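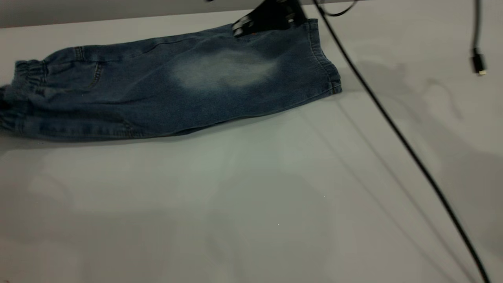
*Denim on the white table, folded lengthwise, with the gripper at the upper edge of the garment.*

# Review: the Tristero folding method, as tested at Deststead

**Reviewed for:** members of the Inulwood Textile Handling Group
**Supplied by:** Aubert
**Category:** learned methods for garment handling

## Purpose of this review

Tristero is a method for teaching a robot arm to fold clothing from recorded demonstrations. It is supplied by Aubert as a software package with a set of trained models, a training script and a written guide. Members have asked whether it is suitable for laundries, repair workshops and sorting centres that handle mixed garments. This review sets out our findings after a trial at the Deststead workshop, which began in July.

We considered the method as a working tool. Readers who want the mathematics should consult the technical note supplied with the package, which is clear and well organised.

## How the method works

Most earlier folding systems in our collection follow a fixed plan. They find the outline of the garment, match it to a template and carry out a set list of moves. This serves well for towels and pillowcases. It serves badly for trousers, where the cloth is thick, the seams are stiff and the outline changes each time the garment is put down.

Tristero has no template. The model looks at the table through a fixed camera and predicts a short run of movements, carries out the first part of that run, and then looks again. The supplier calls this "fold and check". If the cloth has slipped, the next prediction starts from where the cloth now lies.

The second feature of interest is the treatment of edges. During training, the demonstrations are marked at the moments when the gripper meets the cloth, and the model gives these moments extra weight. Aubert's argument is that a fold is won or lost at the grasp. Our results broadly support that view, with the reservations given below.

## The trial

The standard model was trained by the supplier on 2,000 demonstrations, most of them with shirts and towels. We added 19 of our own, all with denim, and ran the additional training overnight on the workshop machine. Each garment was then placed on a plain white table and the arm was left to work without help until it stopped or the operator ended the run.

Denim was chosen on purpose. It is heavy, it holds a crease where none is wanted, and two layers of it can feel to a gripper much like one. Jeans also come in many forms. Some have plain hems and some have gathered cuffs; some are evenly dyed and others have large pale areas where the blue has faded. A method that relies too much on colour can mistake the border of a faded patch for the edge of the garment.

## Findings

**Grasping.** The standard model was poor at picking up a single layer of denim. It tended to press too lightly and come away with nothing. After the additional training it pressed more firmly and made contact more reliably along the top fold. It still gathered the cloth beneath the gripper more than a person would, and on softer garments this left small wrinkles.

**Faded cloth.** The method coped well. We saw no run in which the gripper went to the border of a pale patch in place of a true edge. This was the most encouraging result of the trial.

**Lengthwise folds.** Laying one leg over the other was the strongest single move. The resulting bundle was usually close to a rectangle, although the lower layer often showed beneath the upper one along the seam. For storage this is of no importance. For retail display it would need correction by hand.

**Elasticated cuffs.** Results were mixed. A gathered cuff does not lie flat, and the model sometimes tried to smooth it, failed, and tried again. In 3 runs the operator ended the attempt for this reason. The package has no setting that limits repeated attempts, and we regard this as an oversight.

**Speed.** The arm is slow - much slower than a trained member of staff. The pause for checking takes up a good part of every run. It can be shortened in the settings, though the quality of the second fold suffered when we did so.

## Installation and use

The written guide is good. Setting up the software took a single morning, and the camera alignment procedure worked at the first attempt. The error messages are less satisfactory. Several report only a code, and the table of codes is printed at the back of the technical note, where few operators will think to look.

Lighting deserves attention. The guide asks for soft, even light, and we found this advice to be sound. Strong shadows falling across the cloth made the model hesitate. Faint shadows on the open table had no effect that we could detect.

The licence covers one arm for 12 months. Additional training is permitted, and models trained on a member's own garments remain the property of that member.

## Assessment

Tristero is a sound piece of research in a usable form. It adapts to a difficult fabric with very few added demonstrations, and it is not misled by uneven colour. Its weak points are the cuffs, the pace of work and the lack of a limit on repeated attempts.

We recommend it to members with a development bench and staff time to collect their own demonstrations. We do not recommend it at present for unattended work or for any line where output per hour is the main concern.

Aubert has been sent a copy of these findings. The method will be looked at again when a version with a limit on attempts is released, and garments with drawstrings and heavy zips will be added to the test set at that point.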